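Reprise du sport à la maison, suite. Je note ici ce qui marche dans une petite chambre, pour celles et ceux qui m'ont posé la question en janvier.

Le programme vient de Sofia Veloso : 18 minutes, trois blocs, deux pauses. Je le fais vers 7 h, avant le café. Le soir, j'ai essayé, je ne tiens pas.

Côté matériel, presque rien. Un élastique, un tapis. J'ai rendu les haltères à Bernardo, ils prenaient la poussière.

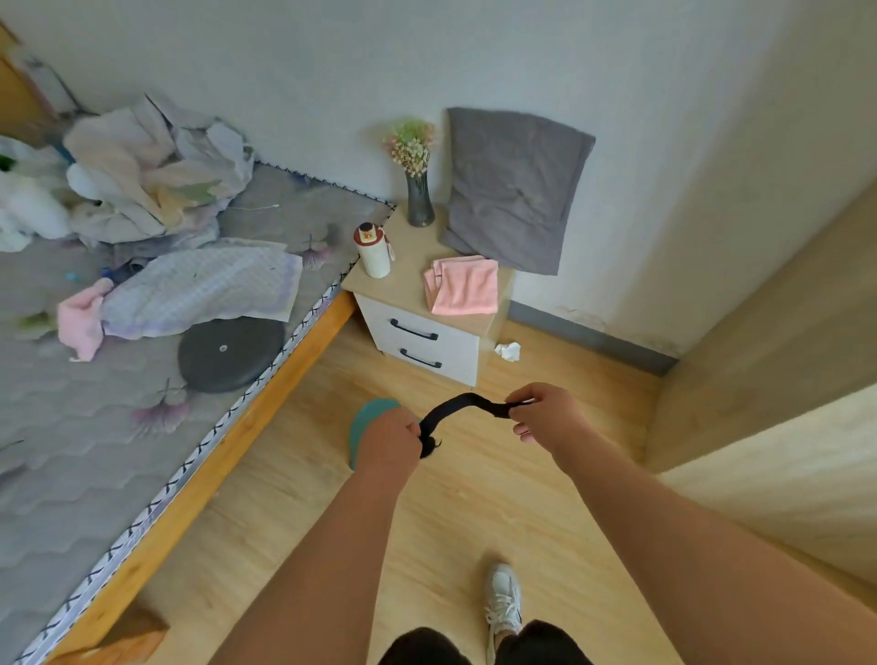
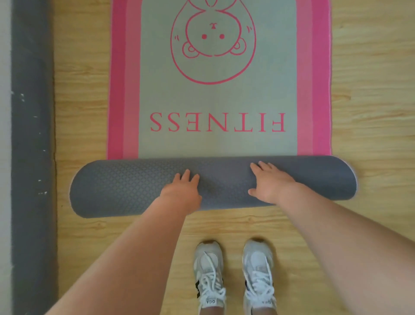 Le vrai sujet chez moi, c'est le rangement. Tant que les affaires de sport étaient dans le placard du couloir, je sautais une séance sur deux. Maintenant tout reste dans la chambre, et le tapis se déroule directement sur le parquet. Le mien est vert-gris avec des bandes roses et un lapin, FITNESS écrit en grand. Pas très sobre, mais le dessous gris est texturé et c'est ce que je cherchais.

Pour le tapis qui rebique : le rouler une fois dans l'autre sens, attendre deux minutes, puis le remettre à plat. Natália pose des livres aux coins, ça va aussi.

L'élastique, je le vérifie avant chaque séance. On l'étire doucement à deux mains, loin du visage, et on regarde s'il y a des fissures. J'en ai déjà cassé un en plein tirage – la marque sur l'avant-bras est restée trois jours.

Gun-woo me demande si le lit gêne. Un peu, pour les bras écartés. Je me décale vers le milieu de la pièce et ça passe.

Prochain point dans un mois. Si quelqu'un a un bon exercice pour le dos avec élastique, sans accroche à la porte, je prends.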